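用了一个夏天的透明阶梯展示架和藤编篮，说说感受

写这篇之前犹豫了挺久，毕竟亚克力架子这种东西，好像没什么可评的，不就是几块透明板子嘛！可是真用起来，差别还是蛮大的，加上后台有好几位开小店的朋友来问，我就慢慢写，大家泡杯茶慢慢看，啰嗦的地方请多包涵。

先交代一下背景。我家的小铺子叫Erraji，卖点饮料、零食和自己包的三明治，柜台很小，以前东西全都平着摆，后排的永远没人看见，客人常常站在饼干正前方问我有没有饼干。八月的时候下决心重新布置，在Tatine订了一整套：一个放瓶装饮料的双层透明架，一个长条的阶梯展示架，两只藤编篮（一圆一椭圆），还有一个米白色的长方形托盘。全部加起来745元，比我原来的预算多了一截，下单时手是抖的。之前也比过Drernano的款，他们家单买饮料架要304元，看着更厚实，可惜尺寸对我的台面来说深了一点，最后还是放弃了。

先说饮料架，这是整套里我最满意的一件。前低后高两层，后面一排的瓶子整个商标都露得出来，不会只剩一排瓶盖。我喜欢把同一种饮料放满一架，颜色齐齐整整的，远远看过去特别精神。架子本身是透明的，摆上红色的瓶子以后几乎只看得见瓶子，这一点比我之前用的铁丝架好太多了，铁丝架总让我觉得像五金店……

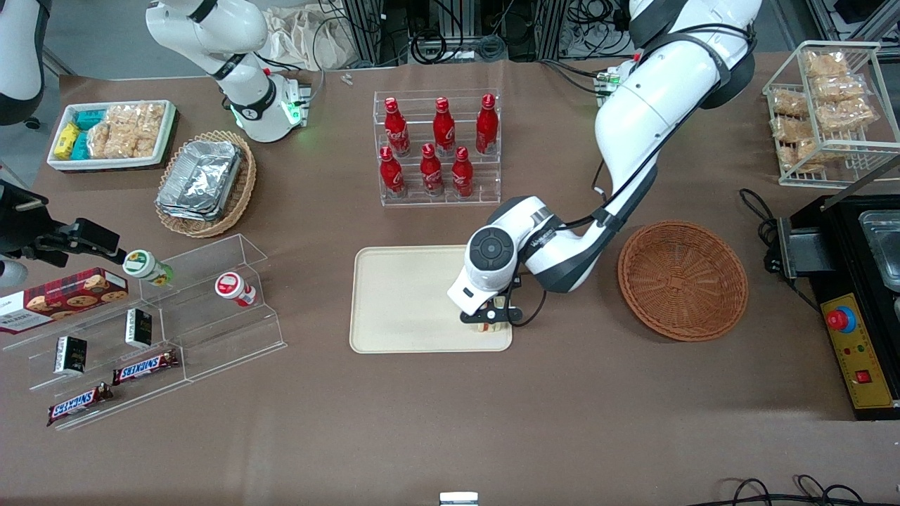 可口可乐上了双层架，旁边是藤编篮和米白色托盘。

长条的阶梯展示架，我的评价就要复杂一些。优点是能放的东西很杂，整盒的饼干、小瓶子、小黑盒都能各占一级，高高低低的，看上去比平铺热闹许多，补货的时候也不用把前排全部挪开。缺点嘛，一是容易沾指纹，尤其是下午太阳斜着照进来的时候，一个一个印子清清楚楚，我现在柜台底下常备一块眼镜布，有空就擦两下。二是台阶的深度对大盒子不太友好，像那种扁扁宽宽的饼干盒，要横过来试几次才能找到舒服的角度。如果您店里主要卖大包装，建议先量好再买，别学我，收到货才拿着尺子在那儿比划。

对了，清洁的时候千万别用酒精，我头一个星期就犯了这个错，边上起了一小片雾，怎么擦都回不去了，心疼了好几天。清水加一点点洗洁精，软布擦干，就很好。

再来讲藤编篮。圆的那只是红褐色的，编得挺密实，手伸进去拿东西也不会勾到袖子。我一般拿它装当天要促销的小东西，卖空了就空着放在那里也不难看，这大概就是藤编的好处吧，塑料篮子空了总显得冷清。椭圆的那只，我用来叠放铝箔餐盒，大小刚好，取用方便，而且银亮亮的铝箔配藤编，意外地很搭！刚到货的时候有一点草木味，在窗边晾了两天就散了。要挑毛病的话，缝隙里容易积灰，得用旧牙刷慢慢刷，懒人慎入。

零食我是另外用一个白色长方形盒子装的，不在这套里面，是家里原来就有的。袋装的东西竖着排，黄的、蓝绿的、透明袋的米果挨在一起，挑起来一目了然。本来想一并换成藤编的，后来觉得全是藤编反而太沉闷，白盒子夹在中间透透气也不错。

最后说托盘，以及我在托盘上操心最多的三明治。这只托盘长长方方，颜色是奶油一样的米白，放什么上去都显得干净。我拿它当出货前整理的地方，小件先在上面归拢好，再往架子上摆，台面就不会乱成一团。

三明治则一直是个难题。白吐司软，平放久了会塌，上面一层压着下面一层，切面也朝着旁边，客人根本看不到里面有什么料。这次重新布置，我索性改成竖着摆，切面朝外，生菜的绿、馅料的橙红都露出来，卖相一下子不一样了。保鲜膜要包得稍微紧一点，松了的话竖起来容易歪，包太紧吐司又会被勒出腰来，这个手感我练了好些天，浪费掉的都进了自家人的肚子。保鲜膜我用的是Flodel的，一卷114元，听着贵，但是特别长，到现在还没用完，透亮度也好，隔着膜还能看清馅料一丝一丝的样子。
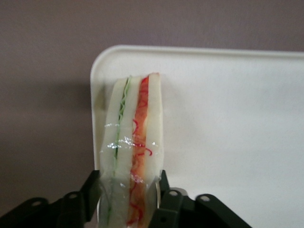
敏慧留言说，她家也试过竖着摆三明治，早上还好，到了中午生菜的水气渗进吐司，底下那一角就软了，后来在生菜和面包之间抹薄薄一层黄油才好一些；她还问这种阶梯架能不能直接放进冷藏柜，怕亚克力受凉会裂。

抹黄油这个办法真好，我第二天就试了，吐司果然挺得久一些，谢谢！至于冷藏柜，我自己没放过，不敢乱说。我写信问过Tatine的客服，回复是冷藏可以，冷冻不行，从冷柜里拿出来也别马上用热水冲。我的三明治还是放在冷藏柜自带的层板上，等哪天腾出手来试过了，再回来补充。

还有朋友关心承重。饮料架放满瓶子以后我观察了一阵子，层板没有看出弯，脚垫也还稳，不过搬动的时候一定要先把瓶子取下来，连瓶带架一起端实在太吓人了，我端过一次，走两步就后悔了。阶梯架相对轻一些，擦桌子的时候一只手就能挪开，也因此容易被碰歪，我在底下贴了几粒透明的防滑胶，贴上之后就老实多了。

总体来说，如果只能买一件，我会选双层饮料架；预算宽裕的话，再加一只圆的藤编篮。阶梯架看您卖什么，小瓶小盒多的店会很喜欢，大盒子多的就先等等。听说Tatine满3000元可以按台面尺寸定做，我这小铺子是用不上了，有开大店的朋友若是定做过，欢迎来跟我讲讲板材厚不厚，边角磨得圆不圆，我还挺好奇的。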